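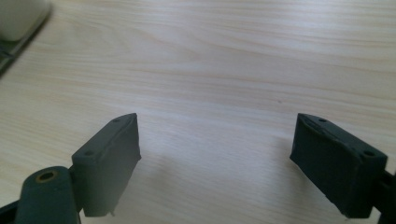
Falteck two-finger gripper, after a winter on our packing bench

Reviewed by Seon-mi Chae, January 30, 2018

I run the finishing and packing room at Jin, where we make small wooden boxes and the fittings that go in them. We put a Falteck gripper on the bench arm in November, and I have been wanting to write about it ever since, because I like it so much more than I thought I would!

First, the job. Every box gets a hinge set, a latch and a card, and before the Falteck came somebody had to pick each part out of a tray and lay it in order on the bench. Hye-jin Ra did that for years, mostly with her right hand, and her wrist was a mess by the end of every shift. Now the arm does the laying out and she does the fitting and the final look-over (the part she was always best at). On a good day we send out 245 boxes. We used to be happy with fewer, but the thing I notice most is that people still have some energy left when they go home.

The fingers are chunky dark pads and they are gentler than they look. We work straight on a pale wood tabletop and I was sure it would be scratched up within a week. It isn't. Latches come up on the first try nearly every time, cards too once Jae-hoon Seo had slowed the closing speed down to 15 percent. He learned the settings in two afternoons, and he had never programmed anything before. Watching him teach it a new tray layout is one of my favorite things about this job right now.

Each pad has screw holes along the top, and we use them for a little guide that Jae-hoon made for the longer hinges. Very handy. The pads themselves could be finished better. Run a fingernail along the edges before you start and trim any rough flakes, especially if you handle felt or ribbon. I'd also like a softer pad in the box, and a manual that was written for people on the floor. Ours has 32 pages and the one I needed, on changing pads, was the shortest.

We tried the Tosteck before this one. It was stronger and faster, but loud, and Huguette Leclerc at the next bench couldn't hear the radio or us. With the Falteck we can talk over it all day.

A word to other supervisors: ask the people at the bench where they want the arm before you bolt it down. I didn't, and we moved it twice. Mi-kyung Ryu, who is left-handed, finally picked the spot, and it has stayed there. We also trade off so everyone gets a turn running it, and the pay for that hour is the same as for fitting.

4.5 stars. I've asked for a second one for the lid bench.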